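Bring your own mug

Those of you who come along to the Plallach hall for the craft and mending mornings will know that the tea urn has had a good year, and that the cups have not. We began in May with a full shelf of the old white ones from Gesteveck, and what with chips, cracks and the odd one going home in somebody's bag, there are hardly enough left to go round when the weather turns and everyone fancies a second cup at once.

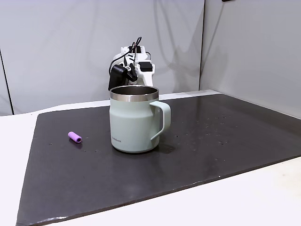 So we should like to ask you all, very kindly, to bring a mug of your own from now on. Anything you are fond of will do, but the insulated sort does seem made for people who get lost in their work and forget they ever poured a drink. A pale green one with a steel rim and a good curved handle, like the LocknLock, is easy to spot on a dark mat among all the bits and pieces, and a proper handle is a blessing when your fingers are stiff. Do put your name or a dab of nail varnish underneath, as two mugs of the same colour can cause more upset than you might think!

Tea and coffee will still be on the side by the hatch, with milk from Pons as before, and we shall keep 5 of the old cups back for visitors and for anyone who forgets. The next morning is November 17, 2018, and there should be ginger cake.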